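Ticket: Stock levels in Lu go back up overnight
Account: Stivberg (homeware, one shop and one web shop)
Opened: 14/04/2022
Status: Reopened by customer
Priority: Normal (customer asked for High, changed back by Bidico support)

Original report

Every morning some of our stock figures in Lu are higher than they were when we closed. Not all of them, and as far as I can tell not the same size of change each time. We sell something, the figure drops, it is still right at closing, and by the time we open again it has gone back to what it was before. The web shop then happily sells things we haven't got.

So far this has meant refunds on candle holders, a doormat, two sizes of enamel jug and a set of coat hooks. The coat hook customer had already been told their order was packed, because Lu sends that message without checking whether anybody has packed anything. I would like that looked at too but I realise it is a separate ticket.

We are on the current version of Lu. We have one warehouse location set up, called Stockroom. Nobody works at night.

First reply from Bidico support

Thank you for getting in touch. This is often caused by the browser showing an old copy of the page. Please clear your cache, sign out on all devices and sign back in. If the figures then look correct, please mark this ticket as solved.

Customer

I have cleared the cache on the till, the office computer and both phones. It made no difference and I didn't expect it to. If this were only an old page on my screen, the web shop wouldn't be taking money for the stock. The orders are real.

I also don't see how a cached page could show a figure that is higher at opening than it was at closing on the same computer. Please could somebody read the report before sending the standard reply.

Second reply from Bidico support

We are sorry for the inconvenience. We have looked at your account and the stock changes were made by a user with full permissions. Please check whether a member of staff is making manual adjustments. You may wish to change your passwords.

Customer

I looked at the same page. The user is called "system". We have no member of staff called system. The changes all happen at 4 in the morning, on the dot, which would be very keen of anyone. I have changed the passwords anyway so that we don't have to talk about it again.

What happens at 4 in the morning on your side?

Third reply from Bidico support

A scheduled import runs at that time for accounts which use a supplier file. Your supplier file comes from Skumilero. The import only adds new lines and updates prices. It does not change stock levels.

Troubleshooting log (kept by us, pasted in as asked)

I was asked to keep notes of what we try, "with results". Support's claims are written down as claims. I have stopped treating them as facts.

Step 1. Is it the import at all?
Switched the Skumilero import off in Settings and left it off for a night. No figures changed. Switched it back on. Figures changed the next night. I repeated this, because once could have been luck, and got the same thing. So whatever the help page says about prices only, the stock doesn't move unless that import runs.

Step 2. Does the supplier file contain stock figures?
Downloaded the file and opened it. There is a column for the line code, one for the description, one for price and one for pack size. No stock column. I searched the headings twice. This made me doubt Step 1 for an afternoon.

Support then suggested that Lu might be reading pack size as stock. It sounds clever but it doesn't fit. The doormat has a pack size of 8 and went back to a different figure altogether, the one it had before we sold any. None of the others matched their pack size either.

Step 3. Are the affected lines all from Skumilero?
No. The coat hooks are from somebody else and aren't in the file. This is where I would have expected support to get interested. The reply said that non-supplier lines "cannot be affected by the import", with a link to the help page that says the same thing in the same words. A help page agreeing with itself isn't evidence.

Step 4. What do the affected lines have in common?
Tried sorting by price, by category, by date added, by whether they have a barcode, and by whether they had been on sale. Nothing. Category looked hopeful until I noticed that nearly everything we sell is in Kitchen, so of course nearly everything affected was as well.

Then I sorted the full product list by Lu's own internal number, which you can only see if you export it. Every line that had gone wrong was below row 2,000. Every line I checked above that row had kept its figure. We passed that row when we loaded the spring range, and the first refund came soon afterwards. I'm wary of this, as you can find a pattern in anything if you sort it enough ways, so it needed a proper test.

Step 5. Lines moved above the row
Archived a batch of old Christmas stock with low internal numbers, which shifts everything after it up the export. If the row matters, some lines that had been going wrong should now behave. The enamel jugs moved above it and held their figure overnight. The doormat didn't move far enough and went wrong as usual.

Support's comment on this was that archiving products is "good practice for account health". I would call it a workaround, and it costs us our sales history on anything archived, as the reports leave those lines out. I am not doing it again.

Step 6. One line watched from start to finish
Picked a line that nobody was likely to buy while I was testing, so that only I would be changing it. It's the small tan sack-shaped pot with the folded-over rim, well below the row in the export. Took it off the web shop, set the stock to 25 by hand, wrote it down, then changed it to 8 before closing. Import left on. Next morning Lu said 25. The history shows "system" at 4 again and gives the reason as "price update". The price had not changed. The history entries are attached to the ticket.

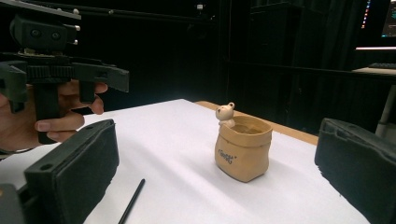 Step 7. Same line, import off
Set it to 25, changed it to 8, switched the import off. Still 8 in the morning. Switched the import on, and it was back to 25 the morning after that. I don't think I can make it any plainer from this end.

Fourth reply from Bidico support

Thank you for your detailed notes. We have passed these to our product team. As a workaround, you can turn off the scheduled import and update prices manually. As a solution is now available, we are marking this ticket as solved.

Customer (ticket reopened)

Typing in prices by hand is the job we pay for Lu to do. I have reopened this.

What I think is happening, and you are welcome to prove me wrong: the import loads our products in one go up to row 2,000, makes its price changes, and saves the lot. Anything past that it fills in from an older saved copy, stock included. That would explain why lines from other suppliers are caught up in it, and why moving a line up the list cures it. It is a guess from the outside. I can't see your code and I notice that no one has said whether they've looked at it.

Questions I would like answered in writing:

Is there a row limit on the scheduled import, yes or no?
If yes, why does the sales page say there is no limit on products?
Which of our lines have been changed by "system" since the start of April? I have a list but it's only the ones customers complained about.
Will the refund fees on those orders be credited?

Fifth reply from Bidico support

We can confirm the product team has reproduced an issue with scheduled imports on larger accounts. A fix is planned for a future release. We are unable to give a date. There is no limit on the number of products in Lu.

Customer

"Larger accounts" is a row limit with a nicer name. Please leave this ticket open until the fix has been released and I have run Step 6 again myself. The import is off for now and prices are being done by hand.

I am still waiting for the list of changed lines and for an answer about the fees.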